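Sleeping through a hot spell

May 16, 2020

We moved to Clornby in March, into the top floor of an old house with a flat roof. The rent is fair and the light is good. What I didn't think about was the heat. By four in the afternoon the bedroom is the warmest room in the place, and it stays that way until well past midnight.

I don't have air conditioning and I'm not going to buy it this year. The quote I got was just over 2,000 for the unit and the wiring, and the landlord would have to agree to a hole in the wall. So I have been working on the cheap things first.

The biggest change was the windows. I used to leave them open all day, thinking moving air was better than still air. Now I shut them by nine in the morning, pull the blinds on the west side, and open everything again once it's cooler outside than in. My neighbor Lesego Pretorius told me to try it and I didn't believe her until I put a thermometer on the dresser. The room was 5 degrees cooler at bedtime. 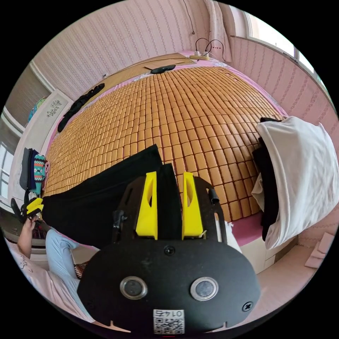

Bedding took longer to sort out. I started the spring with a thick cotton quilt and a foam topper, and the topper was the real problem. It holds heat all night. I took it off and put it in the closet, and my back complained for a week and then stopped. After that I tried a bamboo tile mat over the bed, the golden-brown kind. The tiles feel cool when you first lie down, and they don't cling to your skin the way a sheet does. They can pinch a little if you roll over fast, so I wear a T-shirt.

The fan matters less than where it goes. Mine was pointed at my face, and I woke up with a dry throat every day. It now sits by the door and pushes air toward the window — not very pleasant to listen to, but the room clears faster.

I also moved dinner earlier and stopped using the oven after noon. We eat a lot of cold noodles. Dumisani is tired of them and has asked for a roast, which he can have in the fall.

Next I want to look at the roof. Lesego says the one next door was painted white a few years ago and the top floor is easier to live in. I have written to the landlord and am waiting to hear back.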